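Nukov étend sa collecte de démonstrations à deux bras

L'entreprise Nukov a ouvert en janvier une deuxième salle de collecte sur son site de Rurkcombe. Les postes servent à enregistrer des démonstrations de manipulation, qui alimentent ensuite Umen, le modèle de commande que la société entraîne depuis l'an dernier.

Le premier jeu de données comptait 910 séquences, toutes réalisées avec un seul bras. L'objectif est désormais de 4 000 séquences à deux bras, portant sur des tâches de rangement avec des objets courants de bureau et d'atelier. Un opérateur guide les bras à distance pendant que les caméras enregistrent, au poignet et au-dessus du plan de travail.
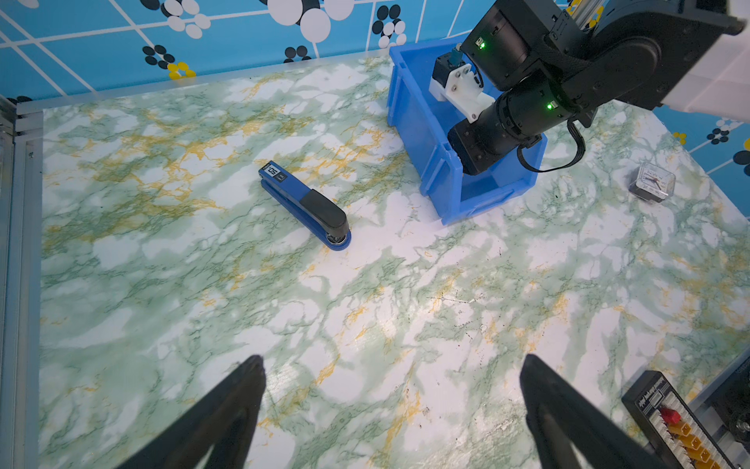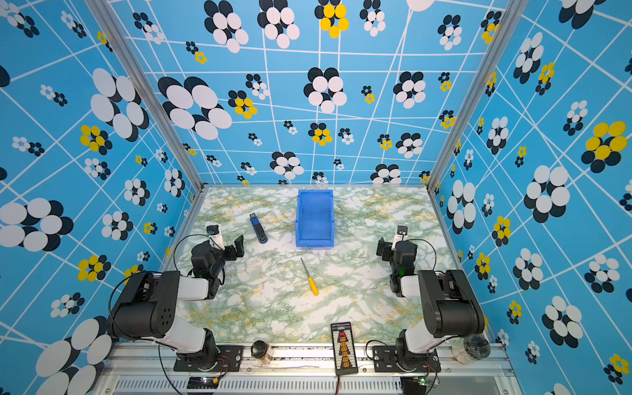
Un poste de collecte à Rurkcombe : l'agrafeuse et le bac de rangement bleu.

Chaque séquence dure 20 secondes au maximum. Les objets sont replacés à la main entre deux prises, dans une position et une orientation différentes. Les essais manqués sont conservés dans un dossier distinct, avec une annotation sur la cause de l'échec, mais ils n'entrent pas dans le décompte.

Le tri est confié à la société Tillman, qui vérifie la synchronisation des vidéos et des positions articulaires avant l'envoi à l'entraînement. Un premier lot de 1 000 séquences doit lui être remis en mars. Nukov prévoit de changer ensuite les revêtements des tables et des parois, afin que le modèle ne s'habitue pas à un seul décor.

La publication des données n'est pas prévue à ce stade.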